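4.2 Cloth trials

Both arms ran from one script on the Kurnow controller, with the grippers set to open 30 mm wide before each approach. Grip force was held at the same value for all 47 runs.

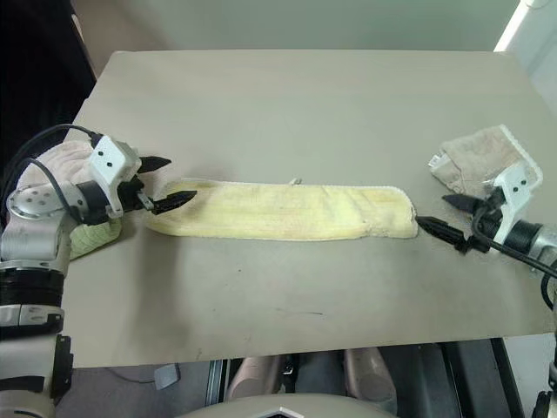

Figure 6. Yellow cloth pad between the two open grippers.

The left arm lagged the right by 86 ms at the start of a move. Gunvor Ekström rewrote the timing loop in January, and the lag fell below what our log can record. Thicker cloths are covered in 4.3.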